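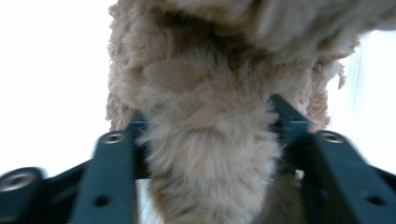
Bedoya Invites Families to Bring Their Teddy Bears In for the Winter Toy Tidy

Drop-in sorting and storage help for well-loved plush toys returns this December, with bins from Fornum and a new take-home guide

Bedoya, the neighborhood home-organizing studio, is very happy to announce that its Winter Toy Tidy is coming back this December, and that this time the whole program will be given over to soft toys. Families are warmly invited to bring in their teddy bears, rabbits, dogs and other fluffy companions, sit down at one of the tables with a member of the Bedoya team, and work out a storage plan that suits the toys, the children and whatever corner of the house is still free.

The Toy Tidy began as a small side project, an extra hour tacked on to the end of a closet workshop for parents who kept asking what on earth to do with the pile at the foot of the bed. Last winter it welcomed 468 visitors, a good many of them under the age of six, and the team noticed that almost every conversation came back to plush. Blocks can go in a drawer and puzzles can be stacked on a shelf, but a big shaggy bear with long fur takes up a great deal of room, sheds a little, gathers dust beautifully and is very often the one thing in the house that can't be given away.

"I have a bear at home that is older than my marriage, so I do understand," said Javiera Ojeda, founder of Bedoya. "People come in a bit embarrassed about how many they've kept, and I always tell them to put the guilt down and pull up a chair! We want to help you keep the ones you love in a way that lets you find them again, and lets you walk across the bedroom floor at night without stepping on somebody's ear."

Each visit lasts 20 minutes and is free of charge. Visitors begin by putting one toy on the table and having a proper look at it, starting with the fur. The long-pile kind, which so many bears have, tends to clump where it has been hugged the most, usually at the neck, under the arms and along the legs. The Bedoya team will show children how to loosen those clumps with their fingers and then with a soft, dry brush, working from the tips of the fibers in toward the body and stopping often to let the pile settle.

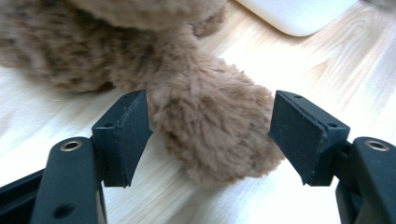 Paws get special attention. They are generally the first part of a bear to go flat, and they are also where small hands like to hold on, so the guide suggests fluffing them last, after the head and body are done, and leaving the toy to sit out on a clean tabletop for an afternoon before it goes away. Seams are checked at the same time. Anything loose can be taken over to the mending chair, where there will be thread in plenty of shades of brown, along with someone patient to do the stitching (or to teach it, for those who would like to learn).

Then comes the part that most visitors are waiting for, which is the putting away. Bedoya recommends an open-top bin with smooth sides and handle openings for toys that are in regular use. A child can see what is inside, reach in without help, and carry the bin from room to room when the game moves, as games do. Lidded boxes have their place too, the team says, and are better suited to toys that are being kept for a younger cousin or for the next generation.

"We tried baskets for years and I still think they look lovely," said Yolotzin Serrano, who runs the tables at Bedoya and wrote most of the new guide. "But long fur catches on the weave, and then you have a child tugging at a bear by one leg and everybody getting upset. With a smooth wall the bear just slides in and out. I put mine in sitting up, facing out, because my daughter won't have it any other way, and after a while I started doing it with all of them."

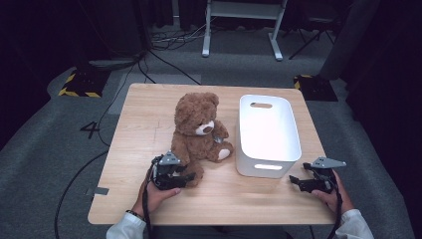

The guide, titled The Platon Method after the studio's own rather threadbare house bear, will be handed out free at every visit. It runs to 5 pages and covers brushing, spot cleaning, airing, bin sizes and the delicate matter of rotating toys in and out of storage without causing a fuss. Ms. Serrano's advice on that last point is to let the child choose which toys rest and which stay out, to keep the resting bin somewhere the child knows about, and to swap them over whenever the question comes up, with no schedule at all.

Storage bins for the tables are being provided by Fornum, whose team has supported Bedoya's workshops since the studio opened its doors. Bredard, the fabric and notions shop down the street, is supplying brushes, thread and stuffing for the mending chair, and has kindly offered to hold on to any repair that can't be finished during the visit and have it ready for pickup later in the week.

There is no need to book ahead. Visitors can simply come by any afternoon while the Toy Tidy is running, give a first name at the door and take the next open seat. Families with a great many toys are asked to choose up to four for the table and to leave the rest at home, where the same steps can be followed at leisure with the guide in hand. Children are welcome and encouraged to do the sorting themselves, although an adult should stay with them throughout.

Grown-ups who would like to come on their own, with a toy of their own, are every bit as welcome. Ms. Ojeda says that some of her favorite visits last winter were with people who arrived with a bear in a shopping bag, said it belonged to a niece, and had told her its whole life story before they got up to leave.

About Bedoya

Bedoya is an independent home-organizing studio offering workshops, home visits and table sessions for families. Its programs cover closets, kitchens, children's rooms and keepsakes, with an emphasis on simple arrangements that everyone in the household can keep up.

Press inquiries about the Winter Toy Tidy may be directed to Javiera Ojeda at the studio. Printed copies of The Platon Method are available to schools and libraries on request.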